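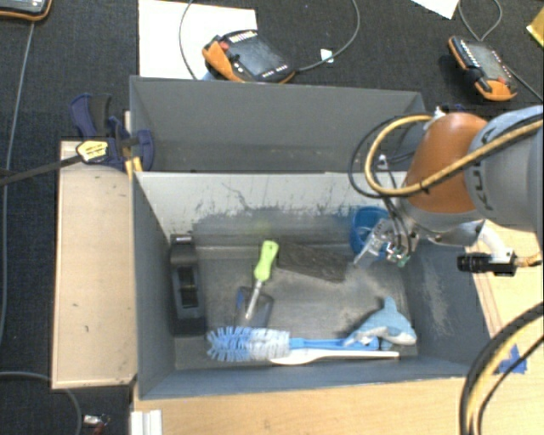 Figure 2. Mixed household items in the front bin, with a second bin behind.

Home » Journals » Materials Handling » Open Access
Category: Storage and Sorting Studies

4.2 Contents and condition of the shared bins

The sorting trials at the Cletville site used open grey bins placed end to end, as in Figure 2. Bins of this type were already in daily use at the site before the study began, and no attempt was made to replace or refinish them. The floor of the front bin is worn, with paler scuffed areas, and its back inner wall is heavily scratched. The rear bin shows a darker, worn band low on the wall. Wear of this sort was recorded for every bin in the set, using the three-grade scale given by Hinds and Wijaya in the earlier Drollville survey (light, moderate, heavy). The bin in Figure 2 was graded heavy on the back wall and moderate on the floor.

Surface wear matters to the present study for two reasons. Scratched walls catch bristles, cloth fibres and thin edges, and so change how an item comes to rest when it is lowered or dropped. They also reduce the contrast between the bin and items of a similar colour. A flat, dark brown-grey block with a rough surface, such as the one lying towards the back of the floor in Figure 2, was missed in the first written inventory of its load and added at the second reading. The bright green handle and the round blue container were listed correctly by all readers on both occasions.

4.3 Composition of the loads

Each load was drawn from a pool of 111 household items bought second-hand or collected from the Siregar depot. The pool was divided into four classes: rigid long items (utensils, brushes, hand tools), rigid compact items (blocks, small cases), hollow items (cups, tubs, lids with a deep rim) and soft items (plush toys, folded cloth). A load was accepted if it contained at least one item from each class and if no item was taller than the bin when laid flat. A total of 39 loads met both conditions.

The load in Figure 2 contains nine items and lies near the middle of the range. The rigid long class is well represented. It includes a bottle brush with a blue handle, a long white utensil with a wider, rounded end, and a tool with a lime-green grip and a slim metallic shaft. The soft class is represented by a light blue and white dolphin.

Items were not cleaned or relabelled between loads, except where a loose part could have been lost. Items that had been separated from a set, such as single lids, were kept in the pool and treated as complete.

4.4 Contact and overlap

Two forms of contact were distinguished. Side contact was recorded where two items touched but either could be lifted straight up without moving the other. Cover was recorded where part of one item lay on top of another. Cover was further divided into soft cover, in which the upper item was a plush toy or cloth, and hard cover, in which both items were rigid.

The dolphin in Figure 2 is a typical case of soft cover. It lies across the handle of the bottle brush, so that the bristle head is fully open to view on the left while the handle passes out of sight beneath the toy. The white utensil runs nearly parallel to the brush and ends below the dolphin in the view shown. A reader working only from the visible parts may give the length of either item as shorter than it is. In the written inventories, the lengths of long items under soft cover were underestimated more often than those of long items under hard cover. Ong suggested that this follows from the outline of the toy, which is irregular and gives the reader no straight edge to project beyond.

The green-handled tool was treated separately. It leans diagonally, and the lower end of its shaft overlaps a dark, partly translucent object with a rounded rectangular outline. The readers agreed on the overlap but differed on the class of the darker object. Santoso entered it as hollow and Wattimena as rigid compact. Where two readers disagreed on class, the item was entered under both headings with a half weight, and the disagreement was kept in the record.

A long black plastic item against the left wall, with a recessed rectangular opening in its middle, raised a similar question. It was placed in the rigid long class on the basis of its outer shape alone. The recess was noted in the remarks column and had no effect on the class.

4.5 Order of removal

Readers were asked to write down the order in which they would empty each bin by hand. They were given 30 seconds per load and were not told how the orders would be compared. For loads with soft cover, the most common first choice was the covering item, followed by whatever lay directly beneath it. For loads without cover, the first choice was usually an item with a free handle or rim.

The preference for handles was strong even where the handle belonged to an item in contact with another. This agrees with the results reported for the Purano kitchen drawers, although the drawers were shallower and held few soft items. It is less clear how far the preference depends on colour. Bright grips were chosen early, but they were also the grips most often left standing clear of the floor, and the present loads do not allow the two effects to be separated. A further set with plain grey handles is planned for March.

This site uses cookies to remember your reading preferences. Accept | Manage settings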